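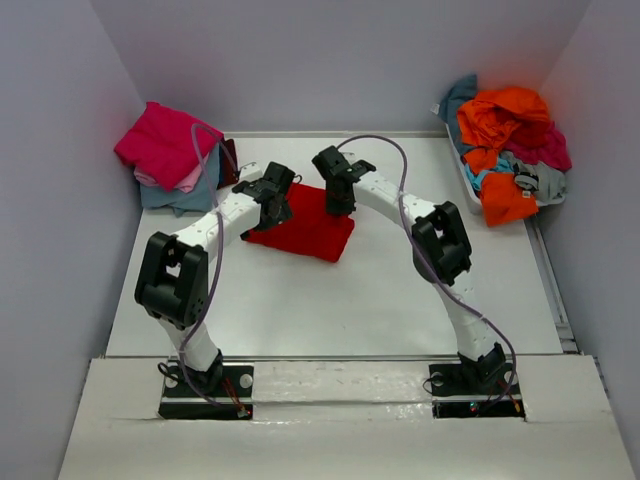

Cabin owners in Kastlow will no longer be allowed to hand their guests a list of chores on the way out the door, at least not a list they didn't mention on the way in. A town rule that takes effect in June says any cleaning job expected of a paying visitor must appear in the listing, next to the price, before the booking is made. The fight, such as it was, centered on laundry. Most people will agree that a red cloth lying flat, with a folded stack on one side and a crumpled heap on the other, is a picture of housework, and a fair number of visitors had begun to ask why they were paying a cleaning fee and doing it too.

The rule covers every short-term rental inside the town line, from the lakefront houses on Kuipers Road to the converted boat shed behind the bait store, which sleeps two if they are fond of each other. Owners who break it can be made to refund the cleaning fee in full. A second offense brings a fine of $100, or what some of the bigger places charge to bring a dog.

The complaints reached town hall by way of the visitor center, where the guest book has for years been a reliable source of remarks about loons. Last summer the remarks turned. One family wrote that they had been asked to strip the beds, start a load of towels, sweep the porch, haul the trash to the transfer station and "leave the cabin as God would wish to find it." The transfer station was closed. They took the trash home to another state and mailed the owner a photo of it.

Prernura, which manages 18 cabins on the north shore, was first to bring its listings into line. Its chore list used to run to a laminated page on the refrigerator. The new version asks guests to wash their dishes, lock the door and stop feeding the chipmunks. Cleaning fees at the cabins have gone up by $4 a night, and the company says the two events are related.

Not everybody is pleased. In a letter read aloud at the public hearing, one owner argued that stripping a bed takes a minute and builds character. Another asked whether "please jiggle the toilet handle" counts as a chore or as advice. The town attorney took the question away to think about and came back the following month with a page and a half. It is advice, unless the jiggling is required more than once per flush.

Gumon, the booking site that handles most of the area's rentals, will add a box to its Kastlow listings where owners can enter checkout tasks. The box holds 200 characters. Several owners have already asked for a bigger one.

There are exceptions. Campgrounds are left out, on the theory that a person who rents a patch of dirt knows what to expect. So is the old fire lookout, which has no running water, no electricity and a waiting list that stretches into next year. Guests there must carry in their own firewood and carry out everything else, and the reviews are the best in town.

Enforcement falls to the same office that issues dock permits and settles disputes over leaf burning. It has no plans to inspect anyone's refrigerator door. Guests who believe they have been handed a surprise mop can fill out a form at the visitor center, which is open until 4 in the afternoon, an hour when most of them will be well down the highway.

Owners can pick up a copy of the rule at the town clerk's window or ask to have one mailed. Copies of the toilet handle opinion are also available and have been going faster.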